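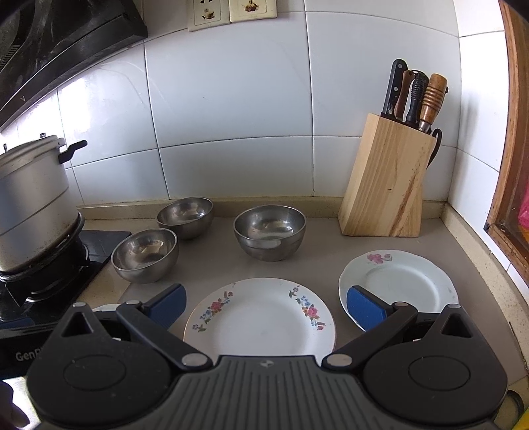

**Manipulación en entornos domésticos. Apuntes del bloque 3: comparar pinzas sin engañarse**
2 de enero de 2018

Estos apuntes sustituyen a los de diciembre, que daban por buenas dos afirmaciones del fabricante que luego no supimos reproducir. Quien los imprimiera, que tache la tabla de cargas.

## 1. Qué se compara cuando se compara una pinza

La hoja técnica de la pinza manual de Sestport habla de «agarre universal». La de Pekden dice lo mismo con otra tipografía. Ninguna de las dos explica sobre qué objetos se probó, quién sujetaba la herramienta ni cuántos intentos se descartaron antes de empezar a contar. Mientras falten esos datos, la palabra «universal» no significa nada y no debe aparecer en vuestras memorias.

Una comparación decente fija por escrito, antes de tocar nada:

- el conjunto de objetos y su posición inicial;
- qué se considera éxito (levantar, trasladar, depositar sin golpe);
- el número de intentos y el criterio para anular uno;
- quién maneja la herramienta y cuánto ha practicado.

El último punto se olvida casi siempre. Con una pinza de mano, buena parte de lo que se mide es la muñeca del operador. Si la misma persona prueba primero la Sestport y después la Pekden, la segunda sale favorecida por puro aprendizaje. Alternad el orden.

## 2. La encimera como banco de pruebas

Hay quien prefiere cubos de espuma sobre una mesa vacía. Salen cifras preciosas y sirven de poco. Una cocina corriente plantea en medio metro casi todos los problemas que nos interesan:

**Platos llanos.** Un plato de porcelana apoyado ofrece muy poca altura para meter un dedo por debajo del borde. Dos almohadillas rectangulares enfrentadas, como las azules de la pinza manual, pueden cerrar sobre el canto o intentar abarcar el plato entero. Son dos tareas distintas y hay que puntuarlas por separado. Ojo también con los platos solapados: si una almohadilla toca el vecino, el contacto ya no es el que creíais estar midiendo.

**Cuencos de acero inoxidable.** Reflejan todo. Los métodos de profundidad suelen dejar agujeros en el interior, y un detector entrenado con objetos mates puede encontrar en un cuenco cosas que no están. Si comparáis cámaras, incluid siempre alguno. Si el vendedor os sugiere retirarlos «para simplificar», apuntadlo en la memoria.

**Mangos.** Un taco de cuchillos reúne mangos de grosor y perfil diferentes, muy juntos. Para esta asignatura se usa solo como obstáculo. No se extrae ningún cuchillo con pinza, ni manual ni montada en brazo.

**Olla con tapa.** El asa lateral parece fácil hasta que se considera el par. Agarrar no equivale a poder levantar, y la hoja técnica suele dar la fuerza de cierre como si bastara.

## 3. De la mano al brazo

La idea comercial de estas herramientas es conocida: una persona hace la tarea con la pinza en la mano, la cámara lo registra y después un brazo con la misma pinza aprende a repetirla. Grodside vende el paquete completo, con controlador incluido, y promete que 500 demostraciones bastan para «cualquier tarea de mesa».

Mi postura, para que nadie la tome por doctrina: puede ser, pero no lo han demostrado. Objeciones que conviene tener a mano:

1. La mano compensa sin darse cuenta. Corrige un agarre malo por tacto, y de eso la cámara solo recoge una parte.
2. La propia pinza tapa la escena. El cuerpo ocupa la zona baja de la imagen y oculta el borde más próximo del objeto que se va a coger, justo cuando más falta haría verlo.
3. El brazo tiene límites articulares que el hombro humano no tiene. Una trayectoria cómoda junto al salpicadero de la cocina puede ser inalcanzable para un brazo anclado al borde.
4. Quinientas demostraciones de la misma encimera siguen siendo una sola encimera.

La cuarta es la que más se discute en clase y la que menos aparece en los folletos.

## 4. Un ejemplo de resultado que no prueba lo que dice

En nuestra prueba de diciembre, la Sestport completó 33 traslados de plato en 40 intentos. Alguien lo resumió en la pizarra como «fiabilidad del 82 %» y así pasó a los apuntes antiguos. Problemas:

- Los 40 intentos los hizo un solo operador.
- Se usaron 8 posiciones iniciales, repetidas cinco veces cada una. No son cuarenta situaciones independientes.
- Los siete fallos no se clasificaron. Un plato que resbala al cerrar y otro que golpea al depositar son averías de naturaleza distinta.
- Con la Pekden no se repitió la serie completa, de modo que la frase «mejor que la Pekden» se borra.

Lo único que puede escribirse es: «33 de 40 con este operador, estos platos y estas posiciones». Queda menos lucido en una diapositiva.

## 5. Sobre la iluminación

El proyecto Sun, en el que se apoya parte del material de prácticas, recomienda grabar siempre con luz constante. Para depurar el controlador, de acuerdo. Para evaluar, no lo veo: una cocina con ventana cambia a lo largo del día, y un sistema que solo funciona con la persiana en la misma posición tiene un defecto que conviene conocer pronto. Haced al menos una serie con cada condición y no mezcléis los resultados.

## 6. Para la próxima sesión

Por parejas, traed una hoja con:

- un protocolo para comparar las dos pinzas con platos llanos, incluido el orden de los operadores;
- una lista cerrada de tipos de fallo, con una línea de definición por tipo;
- una frase de cualquiera de los tres folletos que no pueda comprobarse tal como está escrita, y vuestra versión comprobable.

Los protocolos que no digan cuándo se anula un intento se devuelven sin corregir. Las almohadillas de repuesto están en el armario del laboratorio; anotad cuáles montáis, que en diciembre se mezclaron dos juegos y todavía no sabemos en qué series.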